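3.2 Equipment selection and budget

The collection budget was fixed before the number of stations was decided, so the two had to be planned together. We compared two ways of recording bimanual demonstrations. In the first, an operator teleoperates a pair of fixed arms. In the second, the operator holds a gripper in each hand and no arm is needed until the policy is evaluated. Quotes were requested from Zollow and Tokarz for the arms and from Donow for the handheld units.

The arm-based option would have used 70 percent of the equipment budget on two stations, before spare parts. The handheld option allowed 12 operator kits for less money, with 20 percent of the total held back for replacement. A kit was defined as two grippers, a harness, cabling and a set of printed marker cards. Cards are cheap and were budgeted as consumables. Jaw fingers were listed separately, as wear depends on the task and could not be estimated from the supplier's data sheet.

Labor was the larger cost in both cases. The plan assumed 254 operator hours for the first phase, including training and calibration checks. Hours spent on rejected recordings were charged to the same line. Storage and annotation were handled under the Trindodon contract and are left out of the comparison.

Each gripper carries a square card with a black and white fiducial pattern, and a green indicator light is visible from the operator's side (Figure 2). The cards were ordered in one size so that a damaged card could be replaced without changing the tracking configuration.
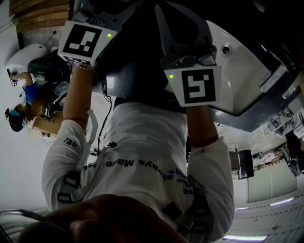
Figure 2. Operator with a handheld gripper in each hand, seen from above. The view is inverted.

Purchase of the evaluation arms was moved to December. The specification was drafted by Witold Zalewska and lists payload, reach and controller interface as fixed requirements. Mounting hardware was quoted separately.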